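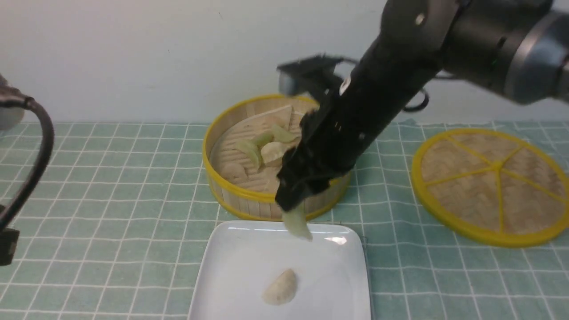

Hirkia is a dumpling school, and has been one ever since Emese Hegedűs signed a lease on a room with two sinks and a door that opens the wrong way. She had planned to teach pastry. The first group to book wanted dumplings, the second had heard from the first, and the pastry signs are still in a closet. Over the years we've settled on a way of serving that our regulars recognize: a round bamboo steamer in the middle of the table, pale green dumplings sharing it with a cream-colored one, a square white plate in front, and the lid set down flat beside it all. You will be told where the lid goes. Stellan Løken will tell you, and then he'll tell you again.

We run four courses. The beginners' evening is on Wednesday and costs $59, which covers your flour, your fillings and your apron, though we do ask for the apron back. The other three are for people who have already done the beginners' evening and think they would like to be humbled further. Classes stop at 15 people. We tried a bigger one in December and spent the evening apologizing to each other's elbows.

Most of the teaching is done by Slamet Halim, who can pleat a wrapper while looking at you, and does, and it's unnerving. Ilona Bozsik handles fillings and has firm views on cabbage. Stellan teaches steaming and the table – how to line a basket, how to lift a dumpling without tearing its skin, how to set it down so it looks as if you meant to put it there. 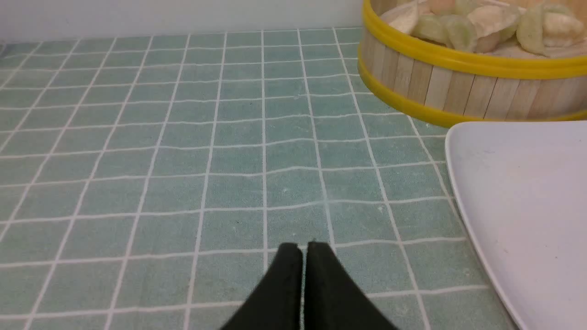 The table part gets laughed at in the first ten minutes and taken very seriously by the end. People who have folded well all evening lose their nerve in the last few inches between steamer and plate. So we practice that separately, over and over, with no eating allowed until Stellan is happy. He is a hard man to make happy. Bring a snack.

Last year we taught almost 340 people, a few of whom came back on purpose. Some now cook for a living, one has opened a lunch counter called Dudás and doesn't return our calls, and the rest are, we assume, making dumplings at home and putting the lid wherever they please.

We don't do gift wrapping, team-building trust exercises or competitions. We did do one competition. Ilona won it and it was her own class.

Bookings go through Tímea Bognár, who also answers the phone, orders the flour and decides who gets the stool near the window. She's in from 10 a.m. Be nice about the stool.

Home | Courses | About Us | Kitchen Hire | Contact

Recent posts
Ilona on Cabbage, Part 4
Folding for Left-Handers
What to Do When the Skin Sticks
Looking After a Bamboo Steamer
We Have Fixed the Second Sink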